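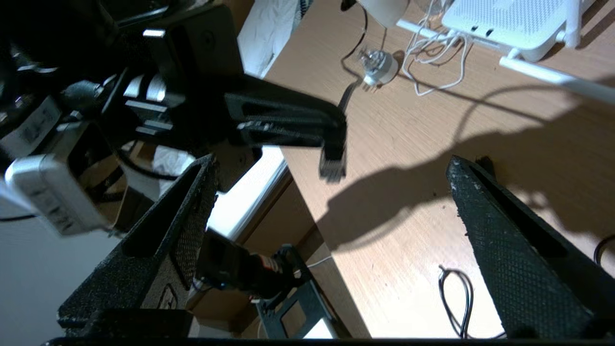

3.2 Surface condition and cable placement

Domestic work surfaces are seldom clear when a task on them begins. In the homes covered by this study, the surface most often used for folding, sorting and small repairs also carried equipment that stayed in place between tasks, and network equipment was the most common of these permanent items. The effect on usable area is larger than the footprint of the device suggests. The tabletop in Figure 2 has a pale, oak-toned grain, and the white router at its corner covers little of it; the thin white cables curling beneath and beside the router, and the long one running diagonally across the surface, extend the obstruction well past the housing. We therefore recorded two values for each surface: the area covered by the object itself, and the area that could not be used without first moving a cable. The second value is called the cable zone in the remainder of the paper.

Figure 2. Light wooden tabletop with router and loose cabling, Gruvton set.

The cable zone was drawn by hand on a plan view of each surface. A cable lying flat along an edge was given no zone beyond its own width. A cable crossing the surface was given a strip on each side wide enough for a folded towel to be set down without touching it. Loose coils were enclosed by the smallest convex outline that contained them. Where two zones overlapped, the shared area was counted once. Cables that hung over the edge were ignored from the point at which they left the top, although they are treated separately in Section 3.4, where reach from a seated position is considered.

The survey produced 2082 surface records, of which 582 included at least one powered device that the residents described as permanent. Records were collected in Tveit and Gruvton using the same form. The Tveit homes had been fitted with wall shelves for network equipment when they were built, and their records serve as the comparison group. Tables in Gruvton were of mixed origin. To limit the effect of finish on the sliding tests, those tests were repeated on a single reference top, the Oluvwood 800, which was supplied unoiled and used without further treatment.

Surface color was noted for each record but did not enter the main model. Its relevance is to visibility. White cable on a pale top has low contrast, and strong side lighting can place shadows across the grain that are darker than the cable itself. In the pilot carried out in April, coders working from photographs missed cable segments more often on pale tops than on dark ones. The coding guide was revised after the pilot: each cable is now traced from the device outward until it leaves the surface or the picture, and a segment that passes out of view is marked as incomplete. Incomplete segments contribute to the cable zone only over their visible length, so the values reported for these surfaces are lower bounds.

Following Erer's scheme, items on a surface were assigned to one of two classes, fixed or movable, according to whether the residents moved them before starting work. Routers were nearly always fixed. The cables attached to them were harder to assign, as residents often pushed a cable aside and left the device where it stood. Such cables were coded as movable, and the time spent moving them was added to preparation time.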